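Module handout 6: Notes on the Kiltallow open day
Robots in Ordinary Rooms, second-year option
Prepared by Hanna Czarnecka

Read before the seminar. Those who came on the visit may skip the first section, though I'd prefer you didn't, as two of you handed in accounts that seem to describe a different building.

1. Where we went

Kiltallow occupies the upper floor of the old Penton works and has opened its doors to visitors every January since 2022. The programme promised "a robot in the home". What you get is a talk, a demonstration, a longer demonstration while the first one is set up again, and biscuits. Entry was free and the talk ran over.

Magdalini Economou gave the talk. Her slides are on the module page. Slide 14 is the one everybody photographed and it has a mistake in the axis label, which she pointed out herself, so please stop emailing me about it.

2. The task

The long demonstration was tidying: food, a basket, a shelf. A four-year-old can do it and will refuse. The group calls this the Bririne task, after the street where the first version was tried, and the written description of it comes to 98 words. I have seen longer instructions on a packet of soup.

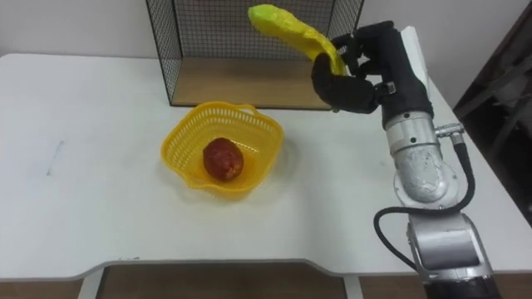

The same afternoon, with the basket in the hand:
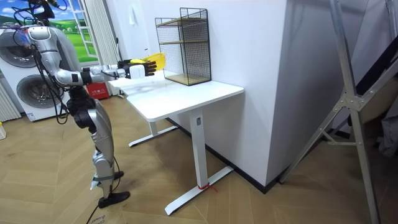 What I want you to take from the visit is the difference between a task and a list of movements. The description given to visitors says "put the shopping away". It doesn't say which thing to pick up first, where on the thing to hold it, or what to do with the hand once it is full. People fill these gaps without noticing, which makes us poor at writing them down. Consider the two things we saw in that black hand. A banana is solid all the way through and can be held round one end, with the stem sticking out wherever it likes. A basket is mostly holes, and the part you can get hold of is some way from the part that carries the weight. The verb in the instructions is "pick up" in both cases. The verb is hiding a good deal.

Note also that the mesh unit is open at the front and closed in by wire at the sides. To you that is a small shelf. To anyone planning the path of an arm it is one way in and several ways to hit something. Economou's phrase for this was "furniture with opinions", and she got her laugh.

3. What counts as success

This took up most of the question time. Kiltallow's scoring sheet has 192 lines to a page and each line is one attempt, marked yes or no. A gentleman in the second row asked what happens if the thing is put away but put away badly. The reply was that this is a yes. He said that in his house it would be a no. I think he had found the central problem in the field, and he then went to get a biscuit.

For the seminar, be ready to say:
what a "yes" should mean when the task is tidying;
who ought to decide, the builder or the person who lives there;
whether a slow yes is worth more than a quick no (Economou's view is on slide 22; you are allowed to disagree with it).

4. On watching demonstrations

A demonstration is a performance by people who would like it to go well. That is no criticism; this lecture is one too. But keep a note of what was fixed before you arrived. Ask who chose the objects. Ask whether the table has moved since last month. Ask how many attempts were made before the doors opened. I asked, and was given a figure of 400 for the week, along with the look one gets for asking.

Ask too about the parts of the room that nobody mentions in the talk. When people say "it works in the home", they mean a home with a certain desk in it, at a certain height. Your grandmother's sideboard has not been consulted.

5. Reading and work

Wysocka, chapters 3 and 4. Chapter 3 is good. Chapter 4 is about grippers and is written as if by one, but the table of hand shapes at the end is worth the effort.

Written work: one page on any household job of your choosing. Give the instruction as you would give it to a flatmate, then give it again with the gaps filled in. Stop when you reach the bottom of the page. Last year somebody chose making a bed and had got as far as the first corner.

Bring a paper copy. The printer on our floor is still broken, so use the one by the library stairs.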